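Is the Brulanside robotics open day worth taking children to?

Posted in: Days out and visits
July 14, 2022

Has anyone been to one of the open days at the Vevbridge workshop in Brulanside? We are thinking of taking our two, but I can't tell from the leaflet whether the robots do anything while you're there or if it is mostly talks. Is there parking?

hollowlane

Went in June. Parking is on the road behind, free after 2. No café. My lad liked it.

Sovari

There is a talk first, 18 minutes when we went, then you go through to the demonstration room in small groups. The talk is a bit dry for younger children, and you can skip it if you tell the desk when you arrive. Book ahead, as they turned people away at the door on our visit. 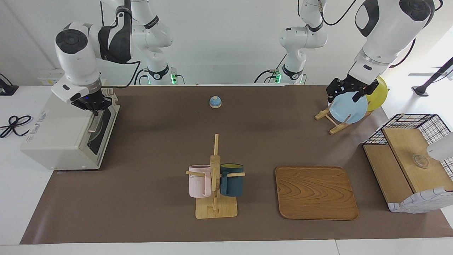

The kitchen table demonstration was the best part of the visit for us. Two arms work at the same table and they are slow, so don't expect anything like a car factory. What makes it easy for children to follow is that it's all ordinary kitchen stuff – one arm had its gripper in at the open front of a little white oven while the other had hold of a blue plate by the rim, in a wooden dish rack. Mine wanted to know when they would get to the mugs. Staff were happy to take questions, including some odd ones.

Jardine

I'd add that the lift was out of order when I went, and there are stairs up to the demonstration room. Ring first if you have a pushchair.

marshend1176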